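Moving Out of Plonden: Questions People Keep Asking
February 28, 2025 – By Banafsheh Asadi
Filed under: Home & Household > Moving > Before You Sign

I started keeping these answers after my second move in the same year, and they have grown every time a mover's website told me something I couldn't make add up. I don't work for a moving company and I don't take commissions from one. You should still check what I say against the paperwork in front of you.

Is an online quote worth anything?

As a rough idea of what kind of company you're dealing with, maybe. As a price, very little. The online forms I've tried ask how many bedrooms you have and then give you a number, as if every two-bedroom home held the same stuff. Mine held a piano. The form never asked.

Get a written estimate based on somebody looking at your belongings, in person or by video. If a company says it doesn't need to look, ask how it arrived at the price. I asked Stirklow this and was told the system was "very accurate." I asked how accurate and got sent a brochure.

What's the difference between binding and non-binding?

A binding estimate is supposed to fix the price for the items and services listed on it. A non-binding one is a guess that can go up. There is also a third sort, usually called "not to exceed," where you pay the lower of the estimate or the actual cost. It sounds like the best deal and sometimes it is, but read the inventory attached to it. Anything you forgot to list can be grounds for a new estimate on the day, when your lease is ending and you will agree to nearly anything.

Should I use a comparison site?

I used Esell once. I typed in my phone number and had 26 calls before I turned the phone off. Several callers couldn't say what company they worked for until I asked twice. At least one was a broker, meaning the people selling the move would not be the people doing it.

Brokers are legal and some are perfectly decent. My objection is to the ones that don't mention it. Ask straight out: "Are your own employees and your own truck coming to my house?" Then ask for the carrier's name and look up its registration yourself.

How big a deposit is normal?

Small, or none at all. I know people who paid a third of the total up front and got their move, and I know one who paid it and spent the summer writing letters. A large deposit mostly helps the company. If they say it "locks in your date," ask what happens to your money if they miss the date. The answer I usually get is a change of subject.

Pay by credit card if you can. A discount for cash should make you wonder what else they'd like to keep off the record.

The company says it's "fully insured." Am I covered?

Possibly for far less than you think. The insurance they mean is often the kind that protects them when the truck hits something. What covers your belongings is usually called valuation, and the free level pays by weight. By weight, a laptop is worth less than a sack of potatoes, near enough.

You can buy a higher level. Before you do, find out the deductible, what counts as an item of high value, and whether boxes you packed yourself are covered. Many contracts treat those differently. Also call whoever writes your renter's or homeowner's policy. Mine covered belongings in transit to a degree, and Stirklow's salesman had told me that was impossible.

Is professional packing worth paying for?

For dishes and mirrors, I have come around to yes. For books, towels and everything in the garage, I can't see it. Packers are paid to be fast and they will pack whatever is in front of them. A friend's crew wrapped her full kitchen trash can in three layers of paper.

Watch the materials charge. Some companies quote packing labor in large print and put the boxes and tape on a separate sheet, at prices I'd be embarrassed to ask for.

How early do I need to book?

Earlier for June than for any other time I've tried. Outside the summer I've booked with 30 days' notice and had my pick. Be wary of "only one truck left that week." I was told that by Stirklow, waited until the next morning, called back from another phone and was offered two.

They told me 72 hours is the cancellation window. Is that the law?

It's whatever your contract says, within the limits your state sets, and I would want to see it in writing. I've seen contracts with 72 hours on page one and something much stricter under "peak season" on the back. Find both before you sign.

Can a mover hold my things until I pay more?

There are rules about how much they can demand at delivery, and they depend on the type of estimate and on whether you crossed a state line. This is why the paperwork matters so much. If it happens, don't argue on the driveway for three hours like I did. Ask for the charge in writing, photograph the sheet, and call your state's consumer office. How much they can do varies a lot, I'm sorry to say.

Are the five-star reviews real?

Some must be. I read the three-star ones. People who give three stars tend to say what was late and what got scratched. When a company has forty glowing reviews from one week and none of them names a street, a piece of furniture or a member of the crew, I move on.

Do I need to buy special moving boxes?

Ladefoged sells a "moving grade" box at the local hardware store – I have never found out what the grade is, or who hands it out. The label doesn't say. I've had a couple of them split along the bottom and plenty of plain grocery boxes hold up fine, which proves nothing except that I'm not paying extra for the word.

What I do look for is printed strength information on the bottom flap, if there is any, and whether the box is all one size with the others. Odd sizes stack badly. Put books in small boxes. If you can't lift it easily in the living room, you won't enjoy it on the stairs.

Can I use secondhand boxes?

Yes, with some suspicion. Sniff them first. Cardboard keeps smells, and it also keeps damp and the occasional bug. Press the corners with your thumb. If they give, leave the box where it was. Retape the bottom seam even when the old tape looks fine, and never trust the trick of folding four flaps under each other for anything heavier than pillows.

Flattened cardboard is also handy against furniture, though I'd keep it off a fresh finish, and I'd put a soft blanket next to the wood first. Movers will tell you their blankets are clean. Have a look at the blankets.

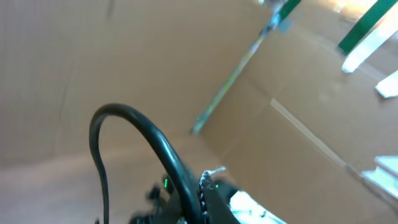

Inside a cardboard box.
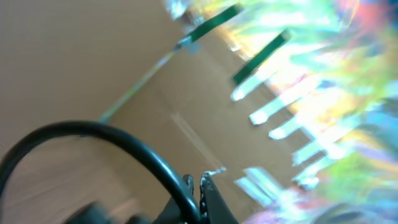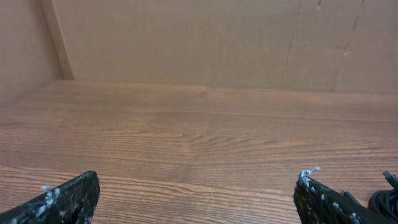 One reader wrote in to disagree with the part about deposits. She had paid a fair amount up front to a small local outfit, she said, and they had shown up on time and charged exactly what was on the estimate. In her view a two-person company can't turn down other work for a customer who might not be there, and I was being hard on the little guys. She also wanted it noted that her cash discount came with a proper receipt.

I'll give her the receipt. I still wouldn't hand over a third.

Where do I complain if something goes wrong?

Start with the company, in writing, and keep a copy. Ask for the claim form the same day you find the damage, even if you haven't opened everything yet. Deadlines differ and the one they tell you over the phone may not be the one in the contract. After that, your state's consumer office, and for moves between states the federal agency that registers the carriers. Expect it to take a while. My last claim was open for over two months and paid for half a lamp.

Last updated: June, section on secondhand boxes only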